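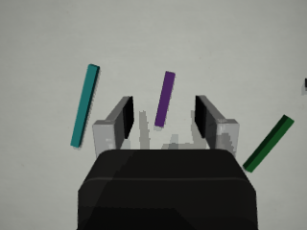 Ticket: Paper jams and faint print on the second-floor copier, Purnstead office
Opened: 2025-01-11
Status: Awaiting confirmation
Assigned to: Tsegereda Worku, Office Systems

Summary of issue
Staff report that the copier stops during two-sided jobs and displays a message to clear the rear path. Single-sided jobs complete normally. Faint print has been noted on the left margin of longer documents.

Steps taken
The rear path was opened and cleared of torn paper. The paper guides in Tray 3 were found to be set for legal size while letter size was loaded, and were corrected. A test job of 13 two-sided sheets was then sent from the Adeleke meeting room. It stopped once, at the turn unit. The turn rollers were wiped with a lint-free cloth and the job was sent again without a stop.

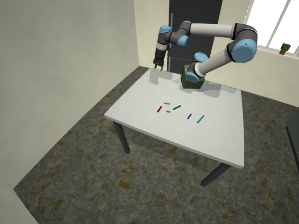

May staff continue to use Tray 3 while the ticket is open?
Single-sided jobs may be sent from Tray 3. Two-sided jobs should be directed to Tray 1 until further notice.

Parts and supplies
The turn rollers were last replaced in August. A new set has been requested from Jarnero under the service agreement. The toner cartridge reports 900 pages remaining and will be changed at the same visit. Large jobs of 1000 pages or more should be sent to the Pillen print room in the meantime.

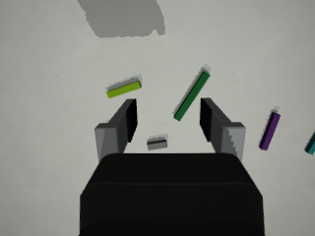

Chinyere Osagie replied that the faint margin also appears on single-sided jobs from Tray 1, and asked that the drum be checked before the toner is changed. The request has been added to the work order.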